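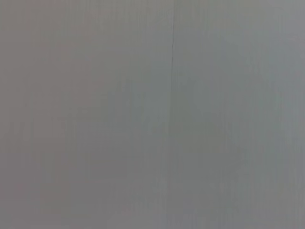
Wrist cam view, grey surface with the dark line right of centre

Hi all,

Merja Pelkonen wrote on 2022-12-30:
> Our feature tracker drops out whenever the wrist gets close to
> something plain. Pose estimate wanders off and the Fivska planner
> happily keeps going on it. Is anyone gating on feature count, or
> do you just crank the detector threshold down?

Merja, we tried the threshold thing on Pistside back in April and I wouldn't go there again! Have a look at the attached. There's one decent line, sharpest up top and pretty much gone by the bottom, and otherwise just grey with faint vertical streaks. Drop the threshold far enough and the detector will give you 200 corners on a view like that, nearly all of them sitting on the streaks, and the matcher pairs them with whichever neighbour looks closest (they all look the same, so good luck).

What we do now is gate on how the gradients are spread. If they're nearly all in one direction we keep the sideways correction, throw out the along-the-line one and let joint odometry carry that axis. After 15 bad frames in a row the node publishes a "degraded" flag and the planner holds. It's a bit twitchy with the auto exposure on, so we lock that first.

The colour drift left to right bugged me too, warmer one side and cooler on the other, but we convert to mono anyway so I've left it alone.

The patch is on the Idton branch, commit 342 or thereabouts in the Mustonen fork. Sorry about the variable names. Which detector are you running, by the way? And does your Fivska build listen to a hold flag at all, or would you need to add that?

Cheers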